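Chapter 4
Living with Sensors: Rain Gauges and What They Tell You

By now you have a thermometer hung in the shade and, I hope, a small habit of looking at it over breakfast. In this chapter we turn to rain, which is a good deal harder to measure than most people expect, and (to my mind, anyway) a good deal more fun!

A home rain gauge comes in two kinds. The first is a plain tube with marks up the side, and you read it with your own eyes and tip it out afterward. The second is the tipping bucket, where a tiny seesaw under a funnel fills, drops, and sends a pulse to a receiver indoors. The Mikance gauge we will work with is of this second kind, and so is the Nulletti, although the Nulletti stores its readings inside the unit and lets you collect them later.
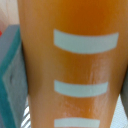
Each tip stands for a fixed amount of water, so all the receiver has to do is count. The Nulletti holds 2,000 tips before it starts writing over the oldest ones, and the Mikance holds 3,000, which will see most gardens through a long wet season without any fuss. In the worked problem at the end of this chapter you will be given a log of 1,542 tips, recorded through August, and asked to turn it into a monthly total.

Before we get to the arithmetic, though, we need to talk about where the gauge goes. A perfectly good gauge under a maple tree will give you perfectly silly numbers, and I say that as someone who kept one there for a whole summer. Section 4.1 takes up trees, walls, and wind, and Section 4.2 shows how to level the base and pair the gauge with your phone.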